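Workshop notebook, 19 October 2025

Front face of the Galtau, third round of arguing with it.

Spent the morning on the lamp question again. The claim in the Juveck brochure is that the light signature "reads at 85 metres in any weather". I don't believe it and I'd like to know who stood in the rain to check. What they seem to have done is render it on a dark road with no other traffic, which would make a bicycle lamp look like a brand identity. Ours has the same trouble, to be fair. Every thin-strip front end does. Take the badge off five current small cars, park them nose out, and most people I know would get two right, and one of those would be the one they own.

So I'm going back over what the old Eskola saloon did, which was far cruder and worked better. One shape in the middle, slightly too tall, pressed steel surround, lamps set in from the corners. No story attached to it. The story came later from the marketing people, who said the surround was taken from a ship's bow. I have never found a drawing that supports that and I have looked. My guess is that it was tall because the radiator was tall.

Measurements off the buck, taken twice:

Opening width 663 mm at the top edge, narrower at the bottom. The drawing says the sides are parallel. They are not parallel on the buck and I'd trust the buck.
Lamp centre sits 43 mm inboard of where the May drawing puts it.
Surround depth 13 mm on the left, and I get the same on the right, so at least that has been built as drawn.

The 43 is the one that bothers me. Either somebody moved the lamps after the drawing was issued and didn't raise a change, or the drawing was traced from the older clay. I suspect the second. Need to see which clay section was used before we cut anything.

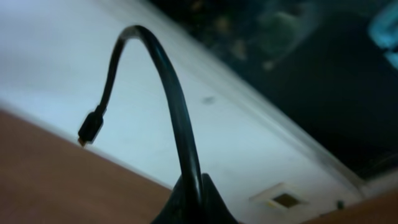
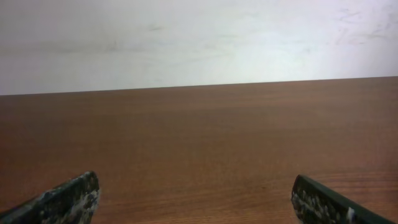 Moved on to the blanked lower grille. The thermal note says we need hardly any opening up there now and all the air can come in underneath. Fine, but then the upper "grille" is a panel dressed up as a hole, and I still haven't heard a decent argument for keeping it except that customers expect a face. Do they? The survey we were sent asked people to choose between four fronts, all of which had a grille. It proves that people shown grilles will pick a grille.

Tried the plain panel again with the tape lines removed. From the front quarter it's good, better than I remembered. From dead ahead it looks like a washing machine. The surround alone, no mesh, body colour inside, is somewhere between the two and is what I'd take forward if it were only up to me. It would need a harder edge at the top corners. At the moment the radius is so soft that it disappears as soon as you step back from it.

Gloss black infill: no. Looks expensive for a week, then it's stone chips and swirl marks. The Zemard people swear their new coating sorts this out. They swore the same about the last coating, and the sample from that one is in the drawer with a scratch across it that I made with a thumbnail. Will ask for a bare test plate and do my own gravel test before it goes on any list of options.

Badge. Still too big. I scaled it down on paper and nothing was lost. The argument for the large one is that the radar has to sit behind it, but the radar window is smaller than the badge by a good margin, so the radar is being used as an excuse. Someone likes a big badge. I'd sooner they said so.

Also not convinced by the lit surround. It adds a harness, a driver and one more part to fail in a low-speed knock, and in daylight it does nothing at all. If the shape only works when it's switched on then the shape isn't good enough. Leave it off the next buck and see if anyone misses it.

To do:
Find out which clay the May drawing came from.
Re-measure lamp centres from the hard datum, not off the tape.
Cut two new top corners for the surround, one tight, one tighter.
Chase Zemard for the plate.
Repeat the dead-ahead view outside. The workshop lights flatter everything.

Left the tighter corner template clamped up on the buck overnight. Please don't move it, the pencil marks aren't transferred yet.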